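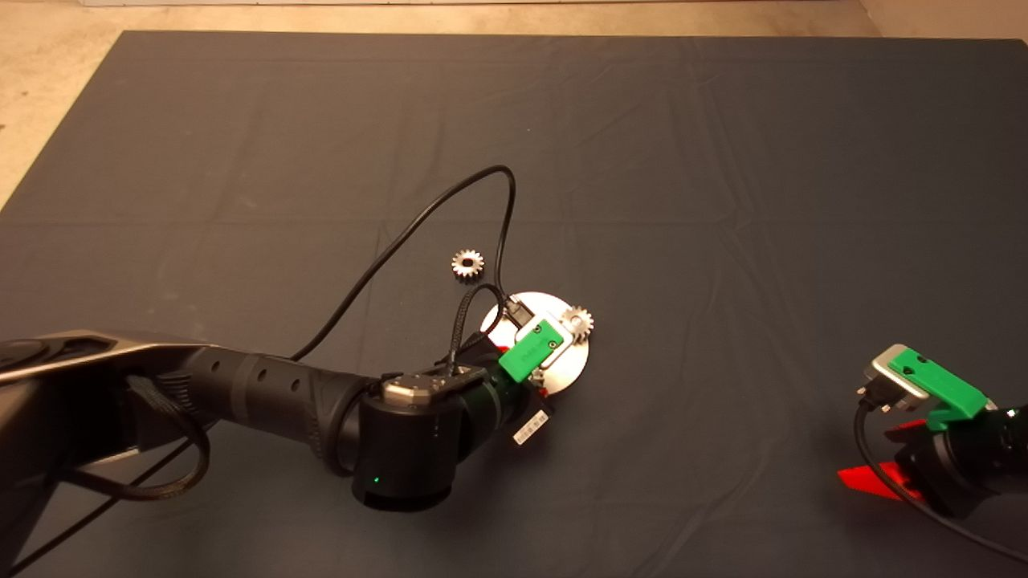
Jascombe's last commercial laundry will stop taking work from outside customers at the end of August, leaving halls, clubs and small caterers to find somewhere else to wash their table linen and dust cloths. Likumine Linen told customers by letter last week that it would close the Jascombe plant's public counter and move its remaining hospital and motel work to Narkum, 80 kilometres away. The company will also end its hire service, which covers white tablecloths, napkins, aprons and plain dark covers. Customers have been asked to return everything on hire, including pieces that have been put away for months. Heavier cloths don't need pressing, and the company will take them back with fold creases like the faint ones in the dark grey cloth shown here.

The letter went to 168 account holders. Most are small users who send in a bag or two a month, and the company said together they made up a small part of the plant's income.

A Likumine spokesperson said the boilers at the Jascombe site were near the end of their working life and replacing them could not be justified for the amount of local work coming in.

"We looked at keeping the counter open as a drop-off point and trucking everything to Narkum," the spokesperson said. "The numbers didn't work unless we charged a lot more per bag, and our customers told us they wouldn't pay it."

Four full-time jobs will go at Jascombe. The company said all of the affected staff had been offered work at Narkum, and two had accepted so far. The daily bus between the towns leaves after the early laundry shift begins, so anyone taking up the offer will need to drive.
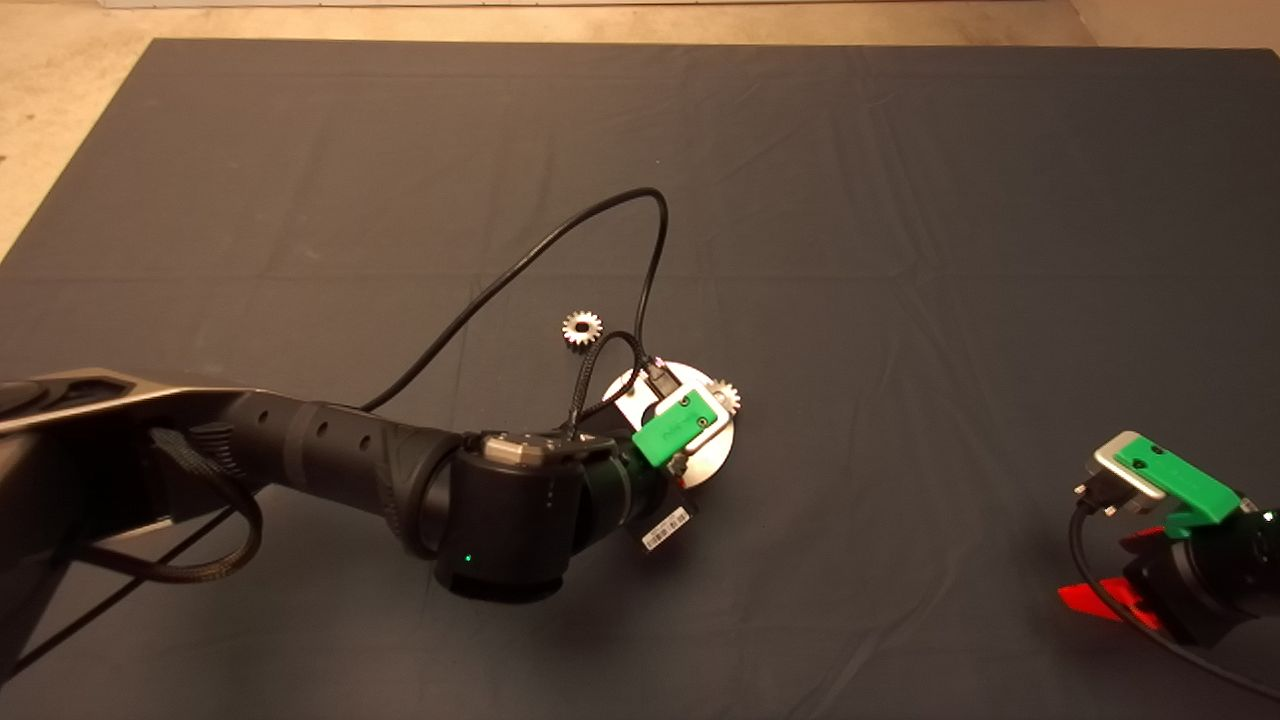

Grid-like fold creases in a large dark slate-grey cloth.

The Jascombe Show Society, one of the larger hirers, said it had used the laundry for its annual dinner for as long as its records go back. It hires long white cloths for the dinner and dark ones for the produce and craft displays, and returns the lot dirty on the Sunday after the show.

A society spokesperson said members were now working out whether to buy their own.

"Buying the cloths is the easy part," the spokesperson said. "It's the washing. You can't put a five-metre tablecloth through a home machine and expect it to come out clean in the middle."

The society has asked for a price from a laundry outside the district but has not yet had a reply. It has also asked Likumine whether it can buy part of the hire stock once the service ends.

The company confirmed it would sell some of the stock. White cloths in good condition will go to Narkum. Coloured and dark cloths, along with anything stained or mended, will be offered to account holders first and then to the public. A date for the sale has not been set.

Prices have not been set either, although the company said it expected most pieces to go cheaply. It listed 800 cloths and covers of all sizes in its Jascombe hire stock at the last count, not including napkins. 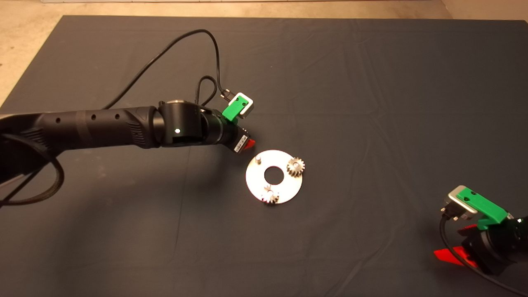
Dark grey cloth spread over a beige concrete floor.

Some users have already made other plans. The Jascombe football club has gone to paper on its canteen tables for the rest of the season. The bowling club said it would keep cloths for funerals and presentation nights and wash them itself in the machine it bought for uniforms.

Lukáč Catering, which does weddings and work functions in both towns, said it would start using the Narkum plant directly. The business already makes the trip for supplies twice a week and said the change would cost it some storage space but not much money. It has offered to carry bags for other customers if they are packed and labelled by seven in the morning - a Likumine driver used to do the same run.

Others have less choice. The district's two smaller halls have no laundry and no regular hirer with a van. Both include the use of tablecloths in their hire fee, and both said that would probably have to stop. Hirers with bookings after August will be contacted about bringing their own.

The council said it had no plans to step in. In a short statement, it said commercial laundry was not a council service, but that it would talk to hall groups about shared storage if cloths were bought in bulk. It also reminded residents that worn cotton and linen can be left in the textile bin at the transfer station, provided it is dry and bagged. 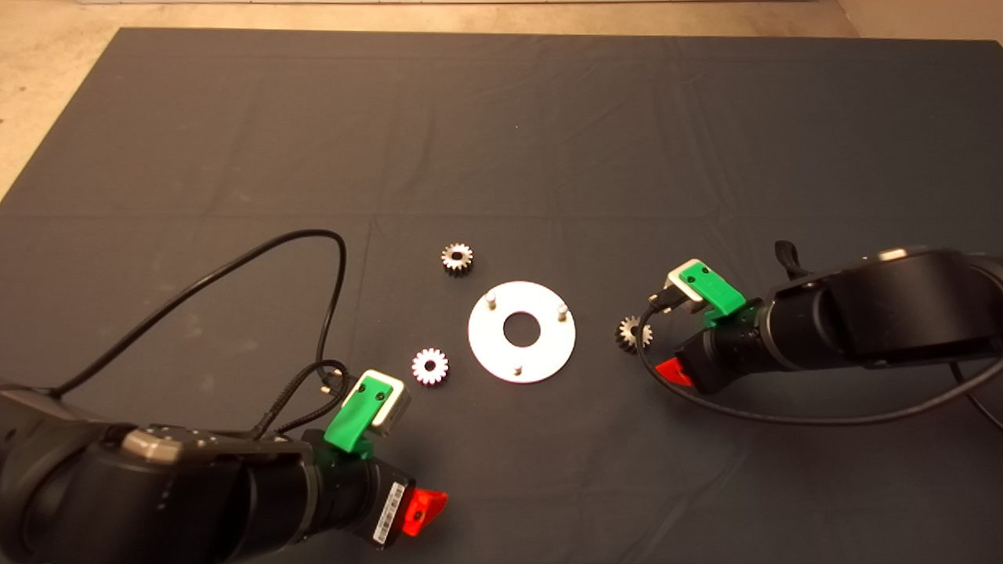 Small metal gears and a white round plate on a dark grey mat.

The Jascombe counter will keep its normal hours until it closes. Washing will be accepted up to the second-last week of August, and hired items should be returned by the same time. The company said accounts in credit would be refunded by cheque or bank transfer, and customers should check that their contact details are up to date when they next drop off a bag.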